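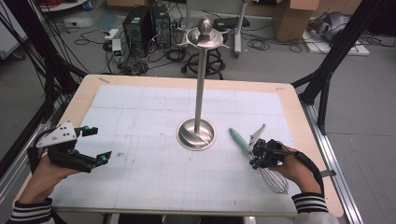

Weronika Tokarz objected before I had finished writing the title on the board: a whisk is a whisk, she said, and surely a fork does the same job if your wrist is willing. I love this objection! It comes up every term and it gives us the whole unit in one go, so let's start there.

Small Tools, Unit 4: The Whisk, the Bowl and the Place You Put Them Down
Household Skills, evening group, Prata Room
Handout to keep. Bring it back next time with your own notes on it.

Why a fork is slower

A fork has a handful of tines, all side by side and all pointing the same way. Pull it through an egg white and it cuts a few tracks, and the tracks close up again behind it. A balloon whisk has loops that cross over each other and bulge outward, so every stroke drags a whole family of wires through the liquid, each at its own depth. More wires means more air, and the air gets broken into smaller bubbles as you go. Small bubbles hold. Big ones pop while you are looking for the sugar.

So Weronika is right that a fork will get there for one scrambled egg. For cream, for egg whites, for a lumpy sauce, please use the whisk. Your wrist will thank you (and so will your pancakes).

Parts of a balloon whisk

Handle. Thick is kinder than thin. If you have to squeeze to keep hold of it, your forearm tires first and the stroke gets sloppy. Plastic handles stay light, and I am very fond of a colored one because you can find it in a crowded drawer.
Collar. The spot where the wires go into the handle. Look here first when you buy secondhand. Old batter hides in it, and a collar that wiggles has let water in.
Loops. Thin and springy for cream and eggs, heavier for dough-like mixtures. Squeeze the bulb gently and let go. It should jump back to shape.

Matching the whisk to the bowl

This is my favorite part of the unit, and the part people skip. The bulb wants room to move, but it also wants to touch the liquid. In a wide bowl with one egg in it the wires mostly wave at the air. In a narrow bowl you can only stir up and down, and then you splash.

Try the standing test. Hold the whisk upright over the bowl and lower it until the tips of the loops are inside. Now picture the depth of what you plan to mix. If the loops would be barely wet, go down a bowl size or tip the bowl toward you. If the bulb is pressed against the wall on every side, go up a size.
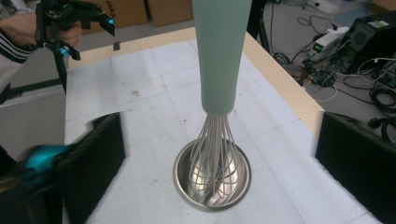 Fig. 2. Mint-green whisk upright over a small steel bowl, tips of the loops inside the rim.

With a bowl that small, think of an egg, a spoonful of mustard for a dressing, cocoa and a splash of milk. Keep the strokes short. A quick side-to-side motion works better than big circles, which only send everything around like water in a drain.

Steel bowls are lovely for cream because they chill fast. Put the bowl in the fridge while you set out the rest. They do slide, though, so fold a damp cloth under the base. Lindalva Bragança showed us her way last March - she twists the cloth into a rope, makes a ring of it and sets the bowl in the middle. It holds beautifully, even on a slick counter, and I have done it that way ever since.

Where the tools live

A whisk in a drawer catches on everything. It hooks the ladle, it swallows the peeler, and sooner or later somebody pulls hard and bends a loop. Hang it if you can. Otherwise stand it in a jar, loops up. Before you decide, pick up your whisk and walk to where you use it. If that is more than 4 steps, move the jar.

Paper on the work table is a habit I picked up when I was teaching at Fluresier. A big sheet saves the wood, and when we practice laying out tools you can pencil around each one and see where your hand wanted it. Smudges are fine. Change the sheet when the marks start to confuse you.

Washing

Rinse right away, before anything dries on the wires. For egg, use cool water first, as hot water sets it. Then fill the bowl with warm soapy water and whisk the water - the tool cleans itself and the bowl at once, and it's fun! Shake, then hang to dry with the loops down so water runs away from the collar.

Practice for home

1. Whisk one egg white with a fork for 20 strokes, then a second one with a whisk for 20 strokes. Compare the bubbles.
2. Do the standing test with every bowl you own. Write down which one suits which job.
3. Beat cream by hand once, all the way. Stop when it holds a soft peak, and note which muscle complained.
4. Find a new spot for your whisk and leave it there until we meet again.

Reading: the Kulomcombe kitchen booklet, chapter 9, up to the page on sauces. Spare copies are on the shelf by the door.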